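How I Pack a Kid's Room for a Move

We've moved four times in six years (don't ask), and the kid's room is always the one that eats my whole weekend. Kitchens are heavy but at least they make sense. A kid's room is nine hundred tiny things, and every single one of them is the favorite. So I've got a system now, and my friend Nouhaila Lamrani used it when she left Starnodby in June and only texted me in a panic twice, so I think it works!

Start two weeks out with the stuff that's too small. Clothes, shoes, the winter coat with sleeves that stop at the elbow. Do this when your kid is asleep or at school. I hold things up, I make a decision, I put them in the give-away bag, and I tie the bag shut right then so I can't go back in for the dinosaur pajamas.

Next come books. Use small boxes for these, the kind you can carry on one hip. I once filled a big one to the top with picture books and my brother-in-law still brings it up at dinner. Lay them flat, biggest on the bottom, and stuff a T-shirt in the gaps so nothing slides around.

Toys are where people lose the plot. My rule is one kind of thing per box: blocks with blocks, train tracks with train tracks, dolls with all their little shoes in a zip bag. Write what's inside on two sides AND the top, because the movers will stack it with your nice label facing the wall.

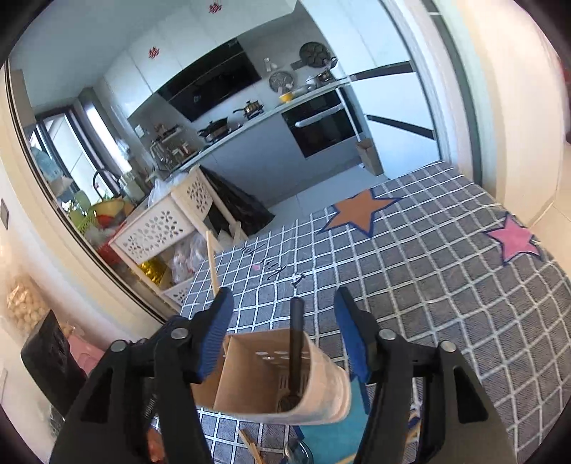 Anything with more than one part gets a sandwich bag for the screws, taped to the biggest piece. I use painter's tape so it peels off later without leaving gunk. For the bed, take a few pictures with your phone before you undo a single bolt. Ours is a Norell with slats that only go in one way, and I learned that at eleven at night with a very tired four-year-old sitting on the mattress giving advice.

Now the part I'm a little pushy about. Pack a first-night bag for your kid and keep it in the car with you. Mine has:

Pajamas and a change of clothes
Toothbrush and toothpaste
The night light
Two bedtime books
The stuffed animal (you know the one)
A fitted sheet and the usual blanket

Let them help pick the books. Eylül Tuncer, who lived upstairs from us on Girnum Street, let her daughter pack her own backpack too, and it was entirely rocks and one sock, but she carried it proudly into the new place and slept fine.

On the day itself, load the kid's room last so it comes off the truck first. Put the bed together before you touch anything else, make it up, plug in the night light. The rest of the boxes can sit there for a week. Ours sat there for three, and the one marked "misc" is still in the closet.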